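**Does 179 demonstrations really get you a scooping policy?**

**Arsen Hnatiuk**

I'm trying to repeat the Skirnik scooping result: spoon in a bowl of granular stuff, tray next to it, clutter left on the table. They claim 179 teleoperated demos were enough. I've trained on the same number and I don't believe it. Our table at the moment:

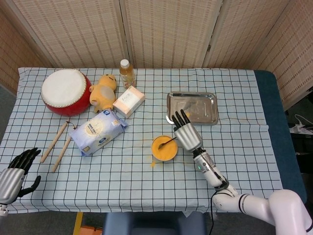
Bowl, spoon and tray, with the right hand up beside the bowl.

Is it my data, or is the claim soft?

**Signe Strand**

Bit of both. Read how they score it. A trial passes if any material ends up on the tray, and spillage isn't measured at all. You've got orange powder on the cloth, and under their rule that costs you nothing. I'd weigh the bowl and the tray every time and throw their success rate away.

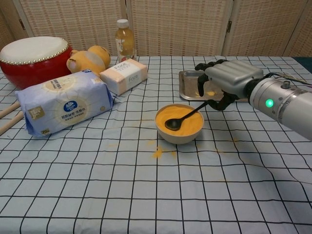
I'd also log the grasp on the handle separately from the scoop. The paper lumps the two together, so you can't tell which one the policy learned. And they ran two seeds. Two! I wouldn't buy a kettle on that.

**Radomír Pešek**

just collect more, we went to 400 and it got better

**Signe Strand**

Better by which measure, Radomír? If it's the tray rule again I'm not convinced.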